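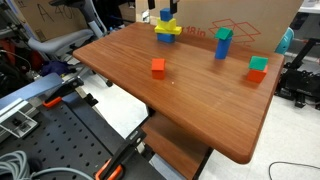 What can a child learn from a set of building blocks?

A child learns how shapes fit together, how weight must be placed so that a tower stays up, and how to begin again when it falls.

Last updated: 2022-09-21
Reading time: 3 minutes

RALWOOD BRINGS THE STATIS BUILDING BLOCKS TO NURSERIES AND FAMILIES

GRASCOMBE – The toy maker Ralwood announces today the start of sales of Statis, a set of building blocks for children from the age of three years. The set is made for small hands and for the low tables which are found in most nurseries and in many living rooms. It is available from this week in the Ralwood shop in Grascombe and, for schools and nurseries, through the supplier Chávez.

Statis has few shapes and strong colours. There are cubes, flat rectangular blocks, upright cylinders, triangular prisms and a stepped block which we call the bridge. The colours are blue, yellow, green and orange-red. A green prism on a blue cylinder makes a small tower with a roof, and for many children this is the first building they want to show to somebody. The bridge is wider than the flat block, so it stands out on both sides when it is put on top, and the child has to find the middle before a cube can be added.

The idea for the set came from the visits which our design team made to nurseries in and near Grascombe. The teachers told us that large sets are often too much for the younger children. Everything is tipped on the floor, and then the play stops. They asked for a set which can be given out in small portions, a few pieces for each child, and which can be put away again before lunch without a long search under the cupboards.

For this reason the large Statis box for nurseries holds 216 pieces in four trays. Each tray has the same contents, so that four groups can build at the same time and no group has to wait for a cylinder. The home box is one tray with its own lid. The trays can be bought separately by those who already have a box and wish to make it larger.

In June the set was tried in 70 playrooms. After this trial we changed two things. The edges of the cubes were made more round, and the prism was made slightly wider than the top of the cylinder, so that it is easier for a small child to hold it at the sides and set it down. The teachers also reported that the stacks of only two blocks were used much more than we expected. Children like to put green on orange-red, take it off, and put it on again many times. The booklet in the box therefore begins with stacks of two, and the taller towers come later.

The booklet has pictures and very little text. It can be used by families who speak any language at home. There are no models which must be copied exactly. On each page one building is started, and the child decides how it will be finished.

We recommend a table with rounded corners and a flat, clean top. A cloth is not necessary and can make the towers slide. The blocks may be cleaned with a damp cloth and a little soap, and should be dried before they go back in the tray. Please do not put them in the dishwasher.

Single blocks can be replaced. It is enough to write to the shop with the shape and the colour, and Ralwood will send the missing piece. Nurseries which ordered through Chávez should send the request to Chávez together with their order number.

Nurseries and libraries which would like to see Statis before they order can borrow one tray for a month. The loan is free, and only the return postage has to be paid.

About Ralwood

Ralwood designs toys and play furniture for young children. The company has its workshop and its shop in Grascombe.

Press contact: Ralwood press office, Grascombe. Pictures of the set in print quality are sent on request.

This website uses cookies to remember your settings. By continuing to read you accept our use of cookies.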